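Ticket 1331 - Limell shipping plugin, labels print twice
Opened by Jucélia Cavalcanti, Cordeiro gift shop

Hi again! Every order I pack since the May update spits out two labels, and the second one gets billed too - 14 extra charges so far. I've restarted everything twice.

Boxes at the table:

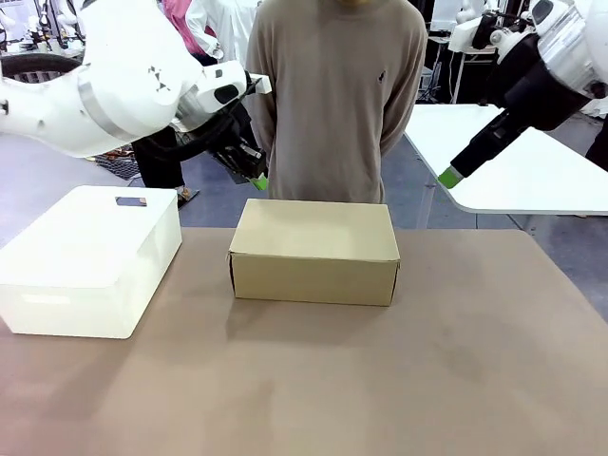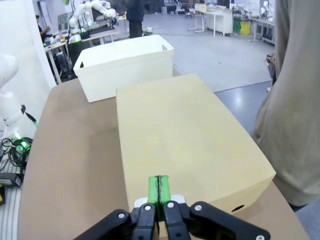
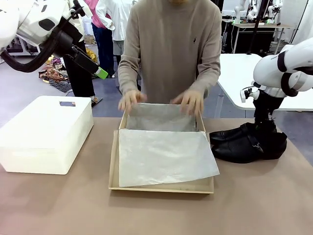

Can I stop the double labels without reinstalling the plugin?

Turn off "auto-print on save" under Settings, then clear the print queue. I'll refund the extras. - Yutong Feng, Limell support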